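How a Gear Pair Changes Speed

A gear is a wheel with teeth cut into its rim. When the teeth of one gear fit between the teeth of another, the two gears are meshed. If the first gear turns, it pushes the second one, and the second turns the opposite way.

The gear that does the pushing is called the driver. The gear that gets pushed is called the driven gear. Both must have teeth of the same size, or they will jam.
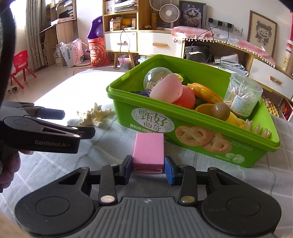 To find out how fast the driven gear will turn, count the teeth on each gear. Suppose the driver has 34 teeth and the driven gear has 85. Divide 85 by 34. The answer is 2.5, and this number is called the gear ratio. The driver must turn two and a half times to turn the driven gear once.

The driven gear is slower, but it turns with more force. This turning force is called torque. A small driver and a large driven gear give low speed and high torque. A large driver and a small driven gear give high speed and low torque.

Try this: a driver has 20 teeth and turns 34 times. The driven gear also has 20 teeth. How many times does it turn? (Answer: 34. The ratio is 1.)

Some of the force is lost where the teeth rub together. This rubbing is called friction. Oil or grease between the teeth reduces it.

Words to know
Mesh: to fit together, tooth into gap.
Torque: turning force.
Ratio: one number divided by another.

Text by Rosângela Lopes
Next page: Chains and Sprockets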